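Foro Erklow › Casa y mesa › Copas de plástico para la terraza: ¿sí o no?

tramontana_92
7 de octubre de 2024
En junio compré un juego de copas de plástico Setumau para cenar fuera. Mi cuñada las miró como si le hubiera servido el vino en un zapato. ¿Tan grave es? El vino cuesta lo que cuesta y mis baldosas ya han visto morir bastante cristal.
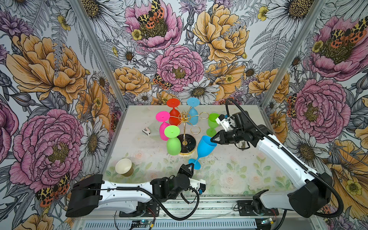 Lo que me preocupa es el lavavajillas. En la caja pone que sí, pero en la caja también pone «elegancia».

posavasos
A mano, agua templada y esponja blanda. Las mías se pusieron turbias al segundo mes de lavavajillas y ahora sirven para los pinceles.

Gran Reserva
El plástico mata la nariz del vino. Lo siento, alguien tenía que decirlo.

posavasos
@Gran Reserva En una terraza con barbacoa al lado, la nariz del vino huele a chorizo, sea cual sea la copa.

lola_sin_corcho
Yo las tengo desde hace 2 veranos y cero bajas. Lo malo es guardarlas: apiladas se rayan. Las cuelgo boca abajo, y así de paso no crían polvo.

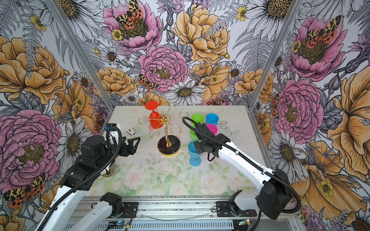

Copa roja en el colgador dorado

Gran Reserva
Colgadas, vale. Pero 142 mensajes llevamos en el otro hilo y sigo sin leer a nadie que distinga un crianza en plástico.

tramontana_92
¿Y el colgador no vuelca? Vi uno en Skustlow y me dio miedo mirarlo fuerte.

lola_sin_corcho
Si cargas un solo lado, protesta. Reparte el peso y listo —y lejos del gato, claro.

posavasos
Discrepo con lo de colgar. En cocina pequeña es un trasto más. Un paño entre copa y copa y al armario.

tramontana_92
Me quedo con el paño. A mi cuñada le pondré cristal, y que lo friegue ella.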